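# Puria Wrist Kit

The Puria Wrist Kit is the equipment package we used at Nostetholm for our study on approach without a fixed camera. It includes a small wrist camera, a mounting bracket and the Tutcombe training software. The kit fits most two-finger parallel grippers.
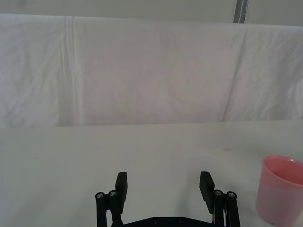
Our method is named Maluleke, after the first version of the code. It learns from human demonstrations and uses only the wrist view, so the policy must decide where to move from a partial look at the object. A pink cup low in the right corner, with part of it outside the view, is a normal starting condition for us. The policy is trained to turn toward such an object first and to close the fingers later. In our tests, the training needed over 3 hours on one desktop computer.

## What you receive

- Wrist camera with bracket and screws
- 2 cables, one of them spare
- Tutcombe software, with the trained Maluleke model
- Printed setup guide

## Preparing the work area

We recommend a plain light table with a white cloth hung behind it. The cloth does not need ironing. Folds in the fabric did not disturb the model in our study, but a strong moving shadow did.

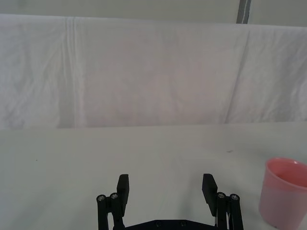
## Known limits

The model was trained on cups and small boxes. Clear glass is not supported at present. After you change the finger pads, please run the calibration again before you record new demonstrations. An update for longer fingers is planned for May.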